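Monday, August 31, 2009

Latifa Lamrani has heard the pitch for decluttering so often that she can recite it, and she does, in a flat voice, before I have my coat off. "Clear your home, clear your head. Then they sell you the boxes."

She spent nine years selling the boxes herself, at the Sarby branch of Allness, the storage shop. She left last September and now writes a newsletter for people who are fed up with being told to throw things away. It has 1,214 readers. I asked whether that was a lot. "It's more than came to the launch of the drawer dividers," she said.

My own doubts run in both directions. I have been to homes where you couldn't open the door of the spare room, and I don't believe that was a happy way of life. Lamrani conceded the point faster than I expected. "If you can't get to the bed, yes, move something. I'm talking about the other 50 houses in the street, where there's a bit of a pile on the stairs and someone feels like a failure over it."

She is scornful of the claim, repeated in the Brillel course that her old employer paid for, that a tidy person saves around 500 hours a year. "Saves them from what? I asked the trainer where it came from and she said it was well known." The course cost £458 a head. Lamrani still has the folder, which she keeps on the floor.

Jussara Seixas, who took the same course and now clears houses for a living in Åberg, thinks her friend is being unfair. "People cry when they see their table again," she told me by phone. How many of them keep it clear? She was quiet for a bit. "I don't go back and check."

Lamrani does think a bare table has its uses, mostly for paying bills and rolling pastry. What she objects to is making it a test of character. 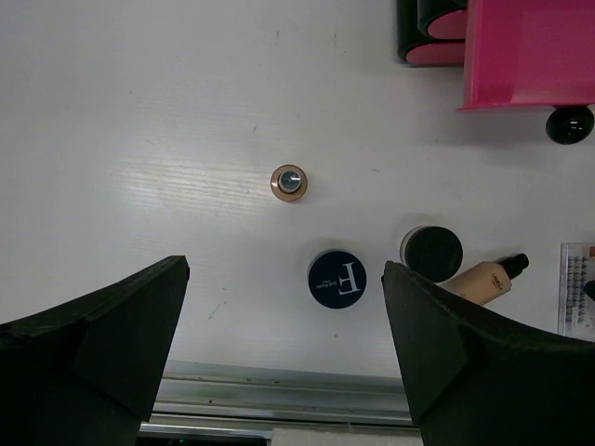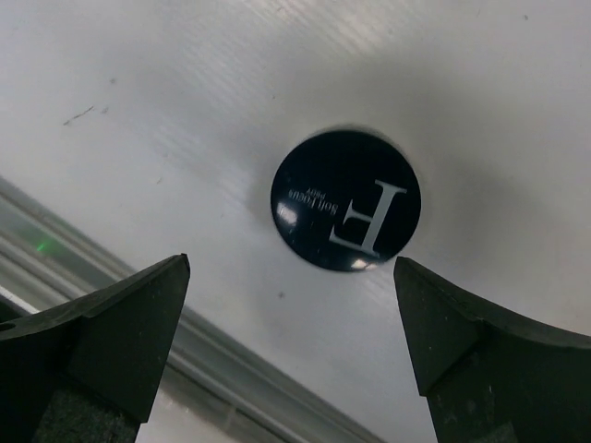
"You clear it on Sunday and by Tuesday the post is on it," she said. "That's a table doing its job." I put it to her that a newsletter against tidying is also a product, and that she has started charging for the back issues. She laughed, then said it was only two pounds, then asked me to leave that out.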